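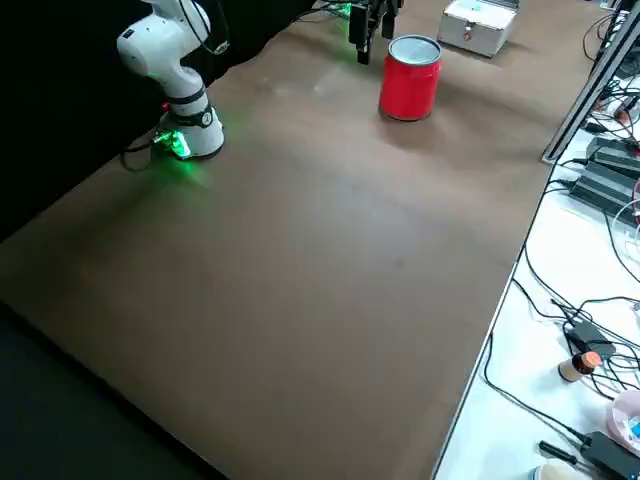 Chapter 4: A Place for Everything on the Bench

Welcome to my favorite chapter! Clearing a work table sounds dull, but I promise it's a puzzle, and a fun one. Teodoro Macapagal, who taught me at the Mirnau workshop, gave every class 20 minutes and one table - and we always wanted more.

Sorting begins with surfaces. Pick a main surface for work and another for parking things, and learn to tell them apart at a glance. A change of color does the job nicely, like the off-white and tan meeting here, with something red and rounded over on the pale side. Bright colors are a gift to anyone who tidies!

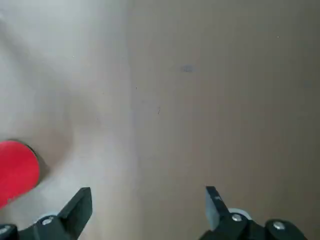 Next comes lifting. Cans go up and over, never dragged, and an open case gets checked before you close it.

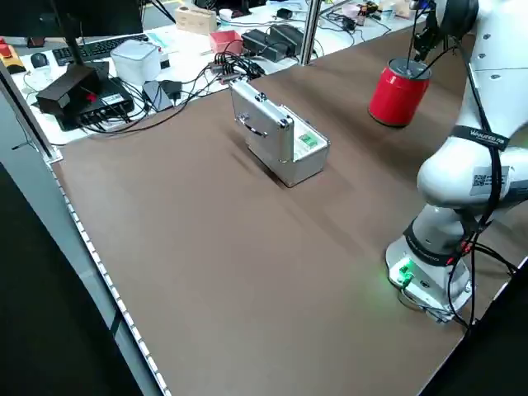

Fig. 4.1 A red can held just above the table; the small case stands open.

Last of all, look for scraps. A table can seem done and still have one more thing on it.

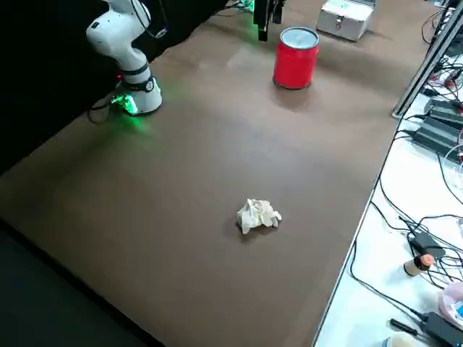
Fig. 4.2 Crumpled tissue on the brown tabletop, red can farther back.

Try Exercise 16 before reading on.

60 shares | 2 comments

Erlinda Dumlao: Did the 20 minutes with my night class in February. Loved it!

Eduardo Salazar: Is there an answer key for Exercise 16?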